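The Laptop Belongs on the Worktable

When my sister moved out of the apartment on Illach Street, she left me her desk, and I gave it away within a month. People were surprised. I work from home three days a week and they wanted to know where I planned to put the computer. I planned to put it where everything else already was, on the big table where I mend things, wrap packages, sort the mail and sometimes paint.

I have kept it that way for long enough now to have an opinion. A laptop does better on a table that gets used for other things than on a desk of its own, and most people who buy a home desk are buying a second place to pile paper.

My neighbor Ravindran Amin disagrees. He spent $1,862 on a desk with a motor in it and a matching chair, and he keeps both very clean. He told me that work needs a surface that means work. I understand the feeling. But his desk sits in the bedroom, he faces a blank wall, and at five o'clock he closes the lid and goes to the kitchen table to do anything he enjoys.

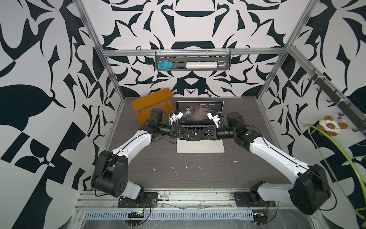
The objection I hear most is about mess. A table where people make things gets marked. Paint lands on it and never fully leaves, and there is always yarn or cord somewhere that has turned itself into a knot. People think a computer should be kept away from all that, the way you would keep good shoes away from a garden.

I think the worry is mostly about looks. Dried paint on a tabletop does no harm to the machine sitting on it. Wet paint would, and so would a glass of juice, so you finish one job before you start the other and you wipe down in between. That takes very little time. A rack on the wall helps too. Mine is 46 inches long and holds the tape, the string, the scissors and whatever I am in the middle of, and it leaves the table free down to the edges. If I had to choose between a rack and a desk drawer I would take the rack, because a drawer is where things go to be bought again.

Music is another reason. I like it on while I sew or fix a lamp, and when the laptop is on the same table I can turn a song off without crossing the room. Saranya Fernandes, who teaches the evening bookbinding class at Pilham Hall, plays music from hers the whole time and has never let anybody talk her into a speaker.
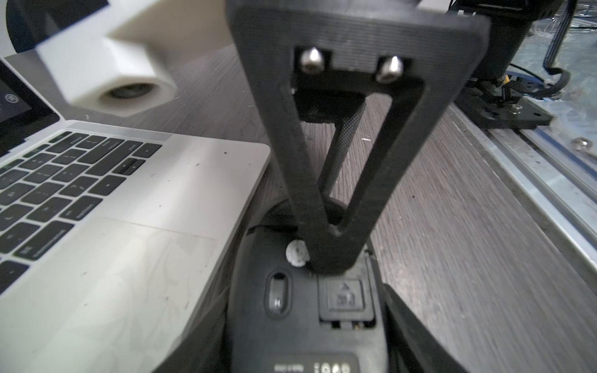 My one real complaint about the shared table is the mouse. A laptop stays put, more or less, but a mouse wanders. It goes under the fabric, it gets pushed to the back, it ends up in the box with the tape. It also gets left on all night and then it dies, and you find that out in the morning with a call starting. The makers could help. Too many of them put the switch on the underside, a small dark thing down in a slot near the battery door, so you have to flip the mouse over to see whether you turned it off. I would like it on top, in a bright color. Until then I turn mine off when I clear up, and I keep spare batteries on the rack.

You can do without a mouse, of course. Róisín Fitzgerald, who shared the table with me for one long July, did all her accounts on the trackpad and said a mouse was one more thing to lose. I tried it her way and my wrist hurt. For anything with columns I want the mouse, on the right, with some open table beside it. 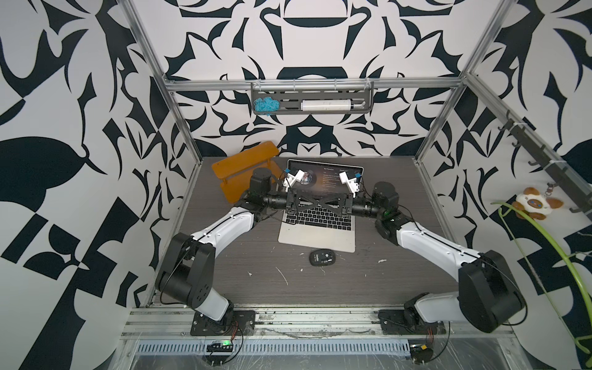 That open table is the part a small desk never gives you. My cousin Sharada D'Souza has one that is 32 inches wide, and once the laptop is open she has room for a mug and nothing else. If she wants to look at a drawing while she types, the drawing goes on her knees. On a worktable you push the laptop to the back and the whole front is yours. You can have the pattern, the bill or the broken thing right there and look from it to the screen and back again.

I will grant Ravindran one point. If you share a home with small children, or you handle papers that other people should not read, a desk behind a door makes sense — and a lock on the door makes more sense still. I have neither. I have a table with paint on it, and I would tell most people in my position to keep the one they have and spend the desk money on a good lamp.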